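The arm at Virance stopped 113 times in March, and 40 of those stops had the same cause. It pressed a button, felt too little force and pushed again until the joint limit tripped.

Piyumi Sikder traced the fault to a force reading that drifted as the wrist warmed up. The log blamed the button every time.

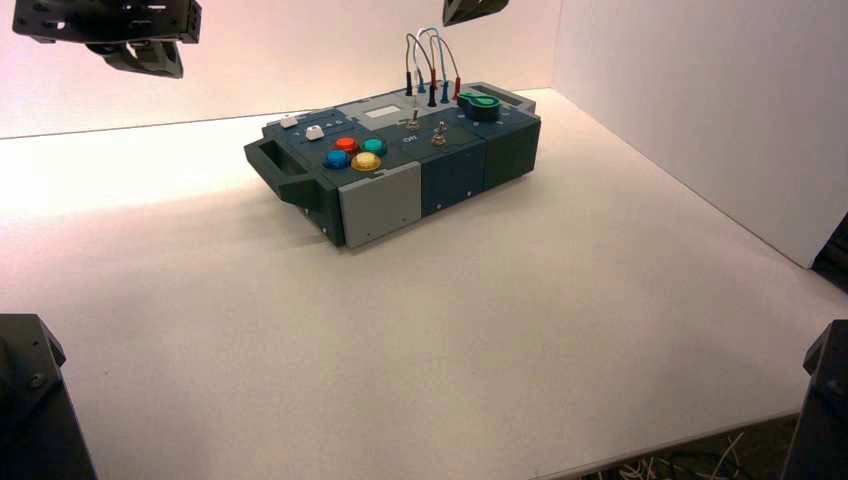 The task board, with its four colored push buttons, two toggle switches and green knob.

Virance now resets the sensor every three hours – a stopgap, Sikder says, until Fimura ships new firmware.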